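Sorting big building bricks into open front bins (floor method)

Quick one today. Bricks all over the floor, you want them off the floor, and you want to find the right one next time without tipping everything out. Colour sort is the fastest way I know. Not the best for serious builders, fine for everybody else.

What you need
- open front bins, the plastic stacking kind with the low lip. Three to start
- a hard floor. Carpet is a pain, bricks snag and you kneel on them
- a box or bag for the leftovers
- half an hour, less with two people

I've used Cokard bins and the cheaper Emach ones. Emach lip is a bit lower so small bricks jump out if you toss them. Don't toss them. Either will do.

Step 1. Clear a patch of floor
Push pens, notebooks, whatever else to one side. Doesn't have to go far, just out of the pile. Sweep first if it's gritty, grit gets down inside the tubes and you'll be at it with a toothpick.

Step 2. Bins in a row at the back
Side by side, open fronts facing you. Touching is good, no gap for stuff to fall down. Leave yourself room in front to spread out.

Step 3. Pick what goes where
One colour per bin. Biggest colour first, it gets an end bin so you can reach it from the side later. Bin colour doesn't need to match brick colour!! People get hung up on this. If you've got two yellow bins and one red, use them. Put a bit of masking tape on the front if the kids keep mixing it up.

Step 4. Spread, don't dig
Flatten the heap with your forearm so it's one layer. Upside down is fine, no need to flip them all.

Step 5. One colour at a time
Do all of one colour, then start the next. Going brick by brick in three directions is slow and you make misstakes. Pull any doubles apart before they go in or you'll have a two-colour lump sitting in the wrong bin for a year.
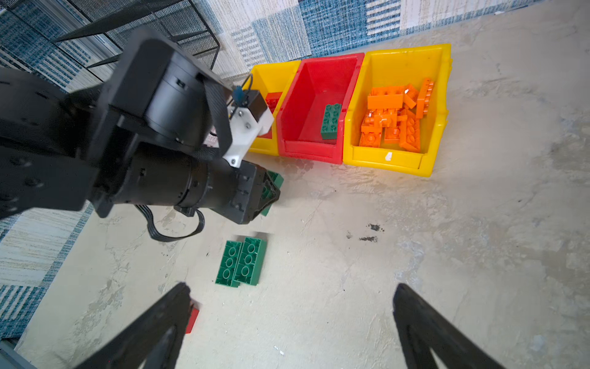
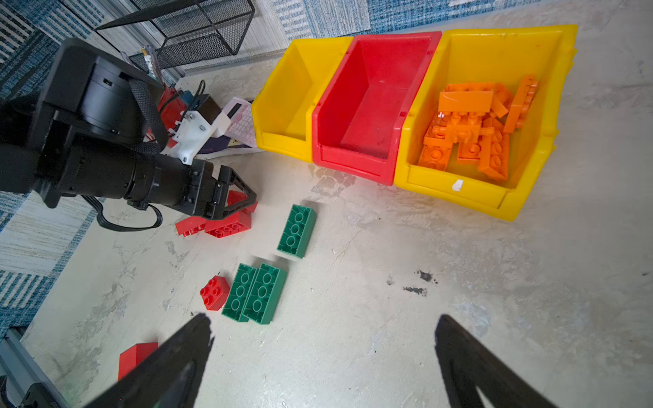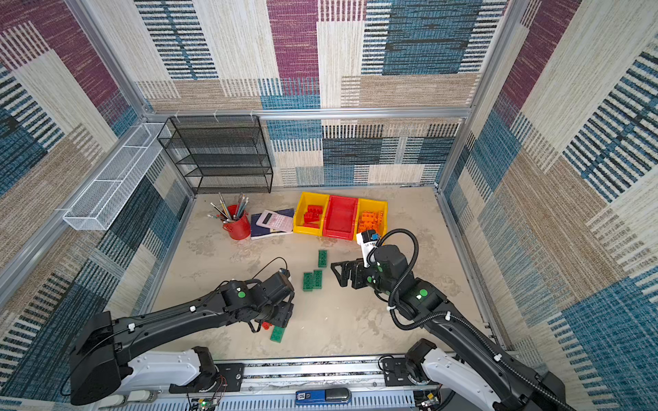
Greens still on the floor, three bins in a row behind.

Step 6. Long thin ones
These eat space. Lay them flat along the bottom, or stand a few up against the back wall of the bin. Chunky ones on top. If the heap comes over the lip take some out and start a second bin.

Step 7. Last look
Get down low and check beside the bins and under the shelf. Always one. Check the edge of the rug too.

How much fits
I did a big secondhand lot in November, 2,472 bricks all up, mostly the small size, and it took most of a weekend. For the chunky preschool kind think more like 100 to a decent bin before it gets silly. Over 600 and you want a proper rack, the Tkachenko one with the tilted rails is good but a bugger to put together.

Keeping it that way
- bins stay on the floor at kid height. Up on a shelf they don't get used
- pack up by colour too, call one out and everyone grabs that one
- odd colours go in the leftovers box, don't start a bin for four bricks
- wash them in a mesh bag, warm water, dry flat on a towel ovenight

Next up I'll do wheels and windows, which is a whole other headache.

Related
Drying washed bricks without the white marks
Fomo cube shelves, will the bins fit?
Labels that stay on plastic
Pencils, pens and the cup that's always full
Sorting 3,630 beads by size (never again)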